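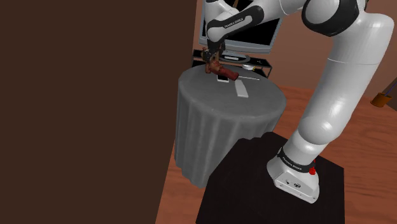 August has been all about upkeep for the Plidik cell, and Shahram Heydari has been wonderfully patient with the rest of us while he works through it. The arm had begun setting things down a touch high — 6 mm, to be exact, after 200 picks in the simulator — so he went back over the base position, then the gripper offset, then the table height, which is where the trouble was hiding. He's planning another 200 picks before the new settings go over to Stundoscombe. Do send him your notes on the wrist joint!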